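Nos bouquets de l'été - la galerie de l'atelier Birska

Voilà, l'album est enfin en ligne ! Depuis juillet, on a composé, recomposé, coupé des tiges et rempli des vases presque tous les jours, et il fallait bien garder une trace de tout ça. Les fleurs viennent de chez Nava, le petit marché couvert derrière la halle Fendow, et les vases sortent presque tous de nos étagères (certains ont vécu, on les aime comme ça).

On commence par un classique que l'on ne se lasse pas de refaire : des tulipes rouges, une seule variété, une seule couleur, et aucune autre fleur.
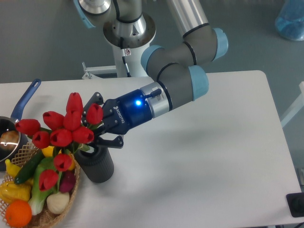
Texte et photos : l'atelier Birska - mis en ligne le 20 août 2025

Tulipes rouges, vase noir. Les fleurs sont encore bien fermées, en forme de coupe, et c'est à ce stade qu'on les préfère ! Le bouquet est juste au-dessus du col, les tiges vertes bien serrées, et les têtes s'ouvrent en éventail d'un côté.

Le rouge sur le noir, avec la table blanche dessous, quel contraste ! On avait d'abord pensé à un vase en verre pour ce bouquet, mais le cylindre noir a mis tout le monde d'accord.

Si vous voulez essayer chez vous, prenez un vase droit et assez étroit. Recoupez les tiges de 2 centimètres, en biais, avec un couteau bien propre, et mettez peu d'eau, fraîche, à renouveler souvent. Les tulipes continuent de grandir une fois coupées - elles se penchent, elles se tournent vers la fenêtre, et le bouquet du lendemain n'est jamais tout à fait celui de la veille. On adore !

Pour la petite histoire, le modèle porte le nom de Drellel dans notre carnet, page 105. Il y est noté « rouge, souple, feuillage court », souligné deux fois.

Les tirages de la galerie sont à voir à l'atelier, dans l'entrée, jusqu'à la rentrée. Venez avec votre vase préféré si le cœur vous en dit, on cherchera ensemble les fleurs qui lui vont.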